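Foro Vecinos de Palen > Sanidad > ¿Cierran las urgencias de noche?

marga_palen
Viernes 28 de noviembre
¿Alguien fue anoche a la reunión del centro de salud? Mi cuñada dice que quitan las urgencias nocturnas en abril y que nos mandan a todos a Jadley. Con mi madre como está, me da algo.

tito865
Yo fui. Lo de abril es una propuesta, no está firmado. Llevamos 3830 firmas y el gerente, Jaxon Bouchard, dijo que las iba a "valorar" – ya veremos.
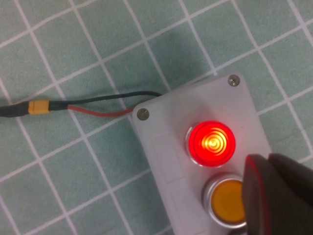
Y otra cosa, habló de dejar un médico de guardia 2 noches por semana. ¿Y las demás qué, no nos ponemos malos?

Sydorenko
Pues yo lo veo razonable, qué queréis que os diga. Trabajé 12 años en Sument y había noches sin un solo paciente. Prefiero ese dinero en pediatría.

marga_palen
Perdona, pero a Jadley hay más de 865 curvas jajaja. Ve tú con un infarto.

Sydorenko
Con un infarto llamas a la ambulancia, mujer, no coges el coche.

tito865
Si es que ambulancia también hay una para toda la comarca... Las hojas de firmas siguen en la farmacia, por si falta alguien.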